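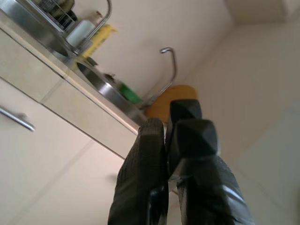
View from the wrist camera, sink side of the kitchen.

Is the Vanska two-arm kit from Ritex worth it for kitchen work?
Posted 18th March

I am comparing the Vanska kit with one arm from Begay. The dealer offers me Vanska for 3,278 dollars, with wrist cameras and the software. My task is simple: take small things from the sink and put them on the counter. Does somebody use it daily? I worry mostly about the cables and the fingers.
Vesthorpe

Danilo Dimaculangan
I have the kit since January and I am mostly satisfied. The black fingers hold a sponge or a bowl well. For a thin plate you must come from the side, and slowly.
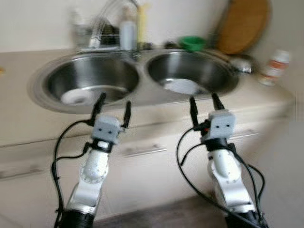 The cables need more attention than the manual says. Leave enough loop at the wrist, then turn the joint fully both ways before you fix anything. I did over 100 runs at the sink and changed one cable. Support answered me after 9 days, this is too long.

For one object at a time, the single arm is enough. For 3,000 I would buy Vanska again, so ask for a discount.

begay_owner
Mine works ok. Never tried the other one.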